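Does the Color of a Bedroom Wall Change How Well People Sleep?
Project report, Olaia Tejada
Londstead

I picked this question after reading yet another article telling me to paint my room blue. The article gave no source. Three others I found all seemed to be copying from each other, and the one number they shared led back to a hotel booking survey, where guests chose their own rooms. Guests who like blue rooms may simply be guests who sleep well.

For my own test I handed out a one-page survey in Braststead and Edeck. I gave out 200 copies and got 53 back that I could use. Each person wrote down their wall color, their usual bedtime, and a sleep score from 1 to 10 for 4 nights in a row.

Problems started with the color question. I had offered blue, green, white, gray, yellow and "other," and people crossed these out and wrote things like "cream but it used to be peach." Two sisters who share a room gave different colors for the same walls. I put cream under white, and I am still not sure that was right.

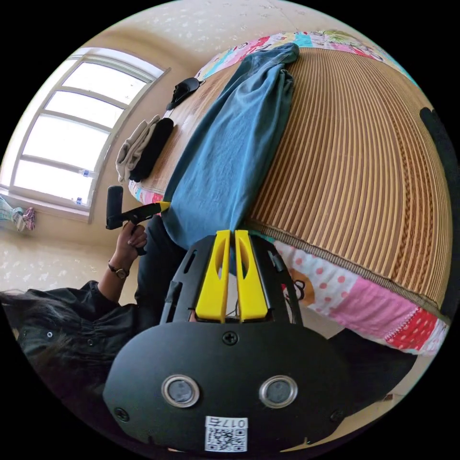 The blue group did score a little higher than the white group. I don't trust it. The blue group was small, and most of the people in it also went to bed earlier. When I compared only people with similar bedtimes, the gap almost went away. Noise seemed to matter more. Several people in Edeck live near the rail line and gave low scores whatever their walls looked like.

There is also the plain fact that most of us sleep in the dark with our eyes shut. Supporters of the color idea say the effect happens before bed, while you are winding down. That could be true, but my survey can't show it, and neither could anything I read.

If I did this again in October I would ask about curtains and street lights first, and leave paint for the second page.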